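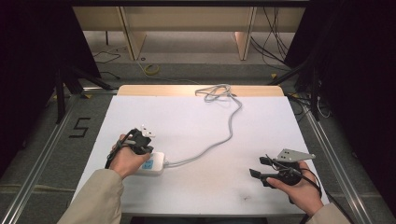 시설관리 지원 요청 처리 기록
접수 번호: 2157
요청 부서: Larkedwood 연수원 운영지원실
요청자: Orestis Kouris
처리 담당: Panagiotis Antoniadis (Sallent 시설기술팀)
분류: 전기 / 콘센트 회로 차단
우선순위: 보통
상태: 종결

1. 요청 내용

2층 동측 실습실의 벽면 콘센트 회로가 오전 중 반복적으로 차단됩니다. 분전반의 7번 누전차단기가 내려가며, 다시 올리면 정상적으로 사용되다가 일정 시간이 지난 뒤 같은 현상이 나타납니다. 조명과 냉난방에는 영향이 없습니다. 11월 교육 일정이 확정되어 있어 그 이전에 조치하여 주시기 바랍니다.

2. 접수 회신

요청하신 사항을 접수하였습니다. 원인 확인 전까지 다음 사항을 준수하여 주시기 바랍니다.

차단기가 내려간 경우 한 차례만 재투입하고, 다시 차단되면 그대로 두십시오.
차단 시각과 당시 사용 중이던 기기를 기록하여 주십시오.
멀티탭에 다른 멀티탭을 연결하여 사용하지 마십시오.
차단기를 테이프 등으로 고정하는 행위는 금지되어 있습니다.

3. 요청자 추가 답변

차단 시각은 오전 8시 40분, 9시 15분, 10시 5분입니다. 첫 번째와 두 번째 차단 당시에는 노트북 충전기와 모니터만 연결되어 있었습니다. 세 번째 차단 때에는 복도 쪽 탕비 공간에서 전기 온수기를 사용하고 있었다고 합니다. 탕비 공간이 실습실과 같은 회로인지는 확인하지 못하였습니다. 오후에는 차단이 발생하지 않았습니다.

4. 1차 점검 (원격)

준공 도면상 7번 회로는 실습실 벽면 콘센트 전용이며, 탕비 공간은 별도 회로로 표시되어 있습니다. 다만 해당 층은 준공 이후 내부 구획이 변경된 바 있어 도면과 실제 배선이 일치하지 않을 가능성이 있습니다. 전력 감시 기록에서 7번 회로의 최대 부하는 466W로 확인되었으며, 과부하로 볼 수 있는 수준이 아닙니다. 누설전류에 의한 동작으로 추정하고 현장 점검을 배정하였습니다.

5. 2차 점검 (현장)

7번 회로를 차단한 상태에서 탕비 공간의 콘센트를 측정한 결과 전압이 검출되지 않았습니다. 회로를 재투입하자 전압이 확인되었으므로, 탕비 공간의 콘센트 한 곳이 7번 회로에서 분기되어 있는 것으로 판단하였습니다. 도면에는 반영되어 있지 않은 배선입니다.

전기 온수기(관리대장상 품명 Brundotano)를 분리하여 절연저항을 측정하였으며, 측정값이 사내 관리 기준에 미달하였습니다. 전원선 인입부에서는 수분 흔적과 변색이 확인되었습니다. 실습실 측 콘센트와 멀티탭에서는 이상이 발견되지 않았습니다.

온수기를 분리한 상태로 거의 90분간 회로를 관찰하였고, 그동안 차단은 발생하지 않았습니다.

6. 원인

탕비 공간 전기 온수기의 절연 불량으로 인한 누설전류. 온수기에는 예약 가열 기능이 설정되어 있어 사용자가 조작하지 않아도 오전 시간대에 가열이 시작되었습니다. 첫 번째와 두 번째 차단도 이에 따른 것으로 판단됩니다.

7. 조치 사항

온수기는 사용 중지 표지를 부착하고 회수하였습니다.
탕비 공간의 해당 콘센트는 7번 회로에서 분리하여 탕비 전용 회로에 접속하였습니다. 배선 작업은 협력업체 Lazaridis에서 수행하였습니다.
누전차단기는 시험 버튼과 계측기로 동작을 확인하였으며 교체하지 않았습니다.
분전반 회로 명판을 수정하였습니다.
도면 수정은 문서관리 담당에 별도로 요청하였습니다.

8. 요청자 확인

조치 이후 실습실 콘센트를 정상적으로 사용하고 있으며 차단은 재발하지 않았습니다. 대체 온수기의 지급 시기를 알려 주시기 바랍니다. 또한 같은 층 서측 탕비 공간에도 동일 품목이 설치되어 있으므로 점검이 필요한지 문의드립니다.

9. 최종 회신

대체 온수기는 비품 구매 절차에 따라 처리되며, 본 요청과는 별도로 신청하셔야 합니다. 신청서의 사유란에 본 접수 번호를 기재하여 주십시오. 서측 탕비 공간의 온수기는 점검 대상으로 등록하였으며, 점검 전까지 전원 플러그를 분리하여 보관하여 주시기 바랍니다. 예약 가열 기능은 점검 이후에도 해제 상태로 유지하여야 합니다.

요청자의 확인에 따라 본 건을 종결합니다. 동일 증상이 재발하는 경우 새로운 요청을 등록하지 마시고 본 접수 번호로 재개를 신청하여 주시기 바랍니다.

첨부: 절연저항 측정표, 회로 명판 수정 내역, 작업 확인서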